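Guides > Wrist Tools > Zesta Comparison Handbook > Section 4: Trying out the fingers

We use cookies to remember your language and the last section you had open. Accept all | Manage choices

Section 4: Trying out the fingers
Last revised September 17, 2024

By now the arm is bolted down, the controller has power and the wrist camera is sending a picture. Good – this is the part most of us were waiting for! In this section you will run the Zesta parallel gripper through the tableware and toy food trials, save the results, and then do the same again with whichever gripper you are comparing it against (Kiris fingers in our case, but the steps don't change).

Allow 45 minutes for the first gripper. The second always goes quicker.

4.1 Before you start

1. Open the Ekanayake controller panel and load the profile for the gripper on the wrist. Check the name twice. The profiles sit next to each other in the list and are very easy to mix up.

2. Press Home and let the arm finish moving.

3. Open the fingers fully from the panel. Look at the wrist view: both fingertips should be in the picture, one on each side, with a clear gap between them.

4. Wipe the finger pads with a dry cloth. Dust makes more difference to grip than you'd think, especially on shiny plastic.

CAUTION: Keep hands off the table while the panel shows ARMED. If two arms share the table, arm one at a time until you have finished 4.2.

4.2 Setting the camera view

5. Put a plate on the table in front of the gripper and lower the wrist until the plate looks like a wide ellipse. A low view like this is best for judging rim height. It is a poor view for judging distance, so don't try to close on anything yet.

6. Lock the exposure. With auto exposure left on, the picture changes every time a dark finger crosses a pale plate, and your two sets of results won't match.

7. Raise the wrist and tilt it down over the tray. You want the item lying across the gap, with a fingertip at each end, before you think about turning the wrist for a proper grasp.

8. Save both positions as LOW and OVER. You will come back to them for every gripper. 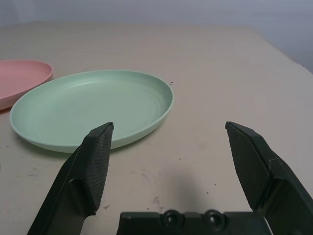
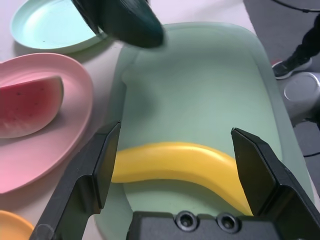

Fig. 4-1. Wrist camera views with the fingers apart: plates on the table (first) and the toy banana on the tray (second).

NOTE: The two screw recesses in the gripper body make a lovely quick reference. If they have shifted sideways in the view after a knock, the camera mount has moved. Go back to step 5.

4.3 Grip trials

9. From OVER, turn the wrist so the jaws will close across the banana's narrow width. End to end is tempting and the software will let you try it, but the curve makes the toy roll out of the pads.

10. Set the force to level 2 and close. Wait for the panel to report contact.

11. Lift slowly, hold, and lower again. Mark the attempt as Held, Slipped or Missed. A toy that swings but stays put still counts as Held – add a comment if it bothers you.

12. Repeat until you have 17 attempts, then go on to the watermelon wedge. The wedge is great fun and much harder. Try it with the jaws across its thickness first, then from other angles, and note which you used.

13. Finish with an empty plate, gripping it by the rim. Use the lowest force that works. If the plate tips, come down nearer the middle of the rim's curve and try again.

CAUTION: Never raise the force during a lift. Lower the item, open the fingers, change the level and start the attempt afresh.

4.4 Swapping and comparing

14. Disarm, switch off at the controller and change the gripper as shown in Section 3. Load the matching profile.

15. Check LOW and OVER before running anything. Longer fingers will reach the tray sooner, so move to OVER at slow speed the first time.

16. Run 4.3 again with the same items in the same order.

17. Export both runs from the panel. The comparison sheet lines them up by item, and you can sort by force level or by comment.

We logged 279 attempts in August while writing this section, and the comments were worth far more than the totals. Write down the odd things: a pad that squeaks, a rim that catches, a grasp that looked hopeless in the wrist view and held beautifully. That's where you start to get a feel for a gripper, and it's hard to stop once you do.

If the export button is greyed out, one of your runs is missing its profile name. Type it in under Run Details and save again.

Section text and trial order: Irfan Dhanial

Related sections
Section 3: Fitting and removing a gripper
Section 5: Soft pads and replacement parts
Using the Esolus camera bracket
Ekanayake panel: fault messages
Kiris fingers: first fitting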